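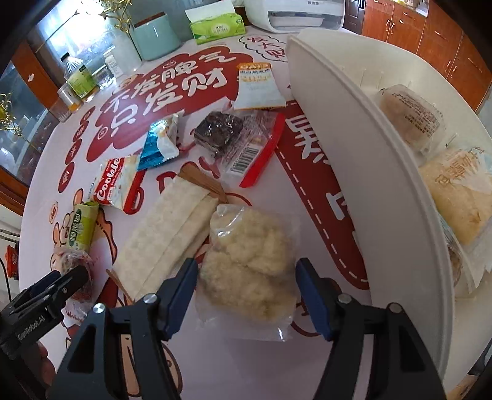
*Reading time: 4 min*

### 4.2 Collecting demonstrations at the snack table

The Tukel build was put together in a shared workshop, but its demonstrations were recorded in a home. We wanted ordinary clutter, and a round table covered with packaged snacks gave us plenty of it. The task is to take one item from the table and put it in a white plastic container at the side. Figure 4 shows the jaws at work on this task, with a bag of pale shredded pastry between the pads and a folded tortilla wrap lying to its left.

The operator holds a gripper by hand, and the camera moves with it. Both jaws end in dark blue pads. Our first pads, cut from a flat sheet in the Trotham workshop, slid on clear film and were dropped after a short trial. All demonstrations reported in this section use the current pads.

We recorded 103 demonstrations in October. Of these, 9 were discarded, mostly for lost tracking when the operator turned the wrist too fast. The rest were trimmed by hand so that each begins with the jaws open and ends after release. Items were moved between demonstrations without a fixed plan. The cloth was left in place throughout. Its large red and white print made our early segmentation step unreliable, and we removed that step in place of changing the cloth.
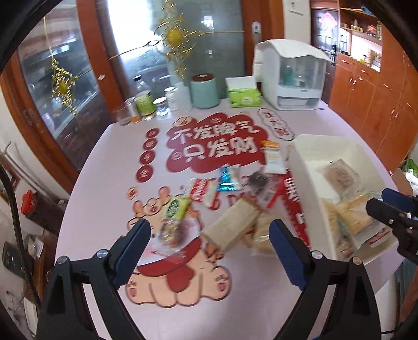 Soft packages were the main difficulty. A bag of bread or cake can be closed on firmly at the film and still hang loose, with the food sliding to one end during the lift. We asked operators to close the jaws over the food itself and to slow down before lifting. Nearly 4 in every ten failed grasps in the first session came from closing on the empty edge of a bag. We did not count these separately afterward.

Jaw width was logged with the Mogensen encoder board and the pose with the Brestell tracking code, both at the settings given in Section 2. The two clocks drift apart over a long session, so we restarted both before every new layout of the table.

**Figure 4.** Snack table used for the home demonstrations, seen from the gripper camera.

Stiff packets were easier to hold but tended to knock their neighbors. We kept these contacts in the data unless an item fell to the floor. The effect of leaving them out is reported in Section 5.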